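Workshop Notes > Electrical > Switches and Contacts

Keeping Old Switch Contacts Happy

I love old electrical gear. Give me a bench with a tired rotary switch on it, a cup of coffee and a free evening and I'm as content as I get. So when three different people wrote to me in the same month about scratchy selector switches on old test equipment, I figured it was time to put down everything I do, in the order I do it.

These tips are for low-voltage stuff: signal switches, bench meters, radio band selectors, intercom panels, model railroad controls. Unplug the thing first. If it has big capacitors inside, leave it alone until you know they're discharged, and if you don't know how to check that, get somebody who does to sit with you the first time. House wiring is another matter and I don't clean house switches, I replace them.

Look before you spray

The biggest mistake I see is reaching for the can right away. Contact cleaner is wonderful, but it washes dirt from one place to another, and if you haven't looked you won't know where it went. Get a bright light and a loupe and turn the shaft slowly through every position. Black film is tarnish on silver plating, and it's often thinner than it looks. Green crust is corrosion, usually near a spot where something leaked. A bright copper-colored stripe means the plating has worn through, and no amount of cleaning will bring it back.

Take pictures of the wires too! I once pulled a switch with 41 wires on it out of a Demirtaş bench tester and labeled all but two of them. Guess which two kept me up until one in the morning.

Paper first

My favorite contact cleaner costs nothing. Cut a strip from a plain index card, narrower than the contact, dampen the end with isopropyl alcohol, slide it between the closed contacts and draw it out gently. You'll get a gray streak. Move to a clean part of the strip and do it again until the streak is faint. Follow with a dry strip to pick up any fibers. I was shown this by Octavian Marinescu, back when I was sweeping floors at the Drimthorpe exchange and he was kind enough to let me hang around his bench, and I still think it beats half of what's in the catalogs.

Pull straight. If you wiggle the strip sideways you can bend a thin leaf spring, and then you've got an adjustment job on top of a cleaning job.

Keep the sandpaper in the drawer. Plating on a small switch is incredibly thin and even fine emery goes through it in a few strokes. A burnishing tool is all right on solid silver contacts, the chunky domed kind, where it will take down a little pit very nicely. Two or three light passes and check.

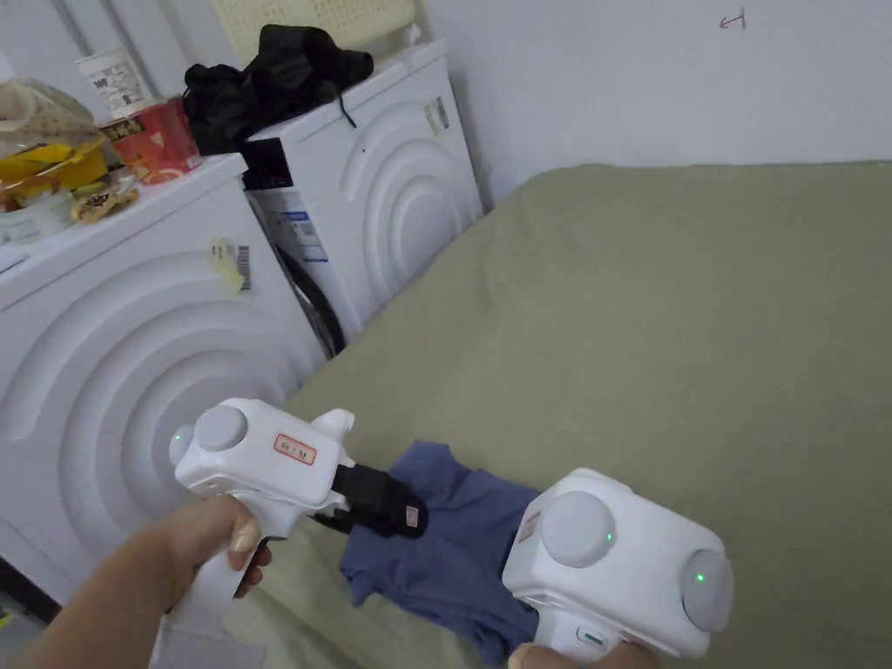
Now you can spray, if you still need to. I use the little red tube and a tiny amount, aimed right at the wiping contacts, then I run the switch end to end twenty times or so and let it sit for a while. Check that the cleaner is marked safe for plastics. Some old switch wafers are phenolic and soak up liquid, so flooding them can leave you with leakage between positions for days. A drop on a toothpick works beautifully on those. It's slow, but put the radio on and enjoy it.

Lubricant is a separate step. The detent (the ball and spring that give you that lovely click) wants a smear of light grease. The shaft bushing wants one drop of oil. The contacts get a very thin wipe of contact lubricant or nothing at all.

Bending leaf contacts

Sometimes the contacts are clean as a whistle and the switch still cuts out, and then it's tension. Closed contacts ought to push each other a little after they touch. Watch from the side under the loupe as they close: you want to see the stationary leaf move by a hair. If it just sits there, it needs a touch more bend.

Bend near the base of the leaf, with a proper slotted bending tool or very smooth flat pliers. I have a Wendis tool I'm extremely fond of, and before that I used a bit of steel rod with a slot sawn in the end, which did fine for years. Make a smaller bend than you think you need, then check again. Leaves that go back and forth a few times get tired and snap, and a replacement for a forty-year-old switch can take you months to find.

Measure before and after

Put a meter across each pair and write the number down before you start. A cheap meter is good enough as long as you short the probes together first and subtract what you see. On my last job, a Dikora signal generator I bought in October, one position read 5 ohms before cleaning, and afterward I couldn't tell it from the probes. I did a little dance. Work the switch ten times between readings too — a contact that's good once and bad twice isn't fixed.

Storing spares

Switches keep best in a closed box, away from rubber bands and cardboard with a sulfur smell to it, both of which will blacken silver in no time. I keep mine in zip bags with a slip of paper saying where they came from and what they measured. There are 342 in the cabinet at the moment. My wife has suggested that's plenty. I'm always happy to look at more!

Next time I want to get into slide switches, which look simple and will throw a tiny spring across the room the second you open them. Work over a tray.

Comments

Mhairi Tennant
Tried the index card on my dad's old intercom and four of the six stations came right back. The other two have that copper stripe you mention, so I guess I'm hunting parts. Thank you for this!

Güven Gündoğdu
Good page. One thing I'd add is that business cards with a glossy coating are no good for this. The coating comes off on the contacts. Plain uncoated stock only.

Ertuğrul Dağdelen
What do you use on gold-plated contacts? I have a patch panel with 396 of them and I'm scared to touch any.

Umut Kahraman
Ertuğrul, for gold I only use alcohol on a lint-free swab, and very little pressure. Never burnish. Do one row and measure it before you go on to the rest.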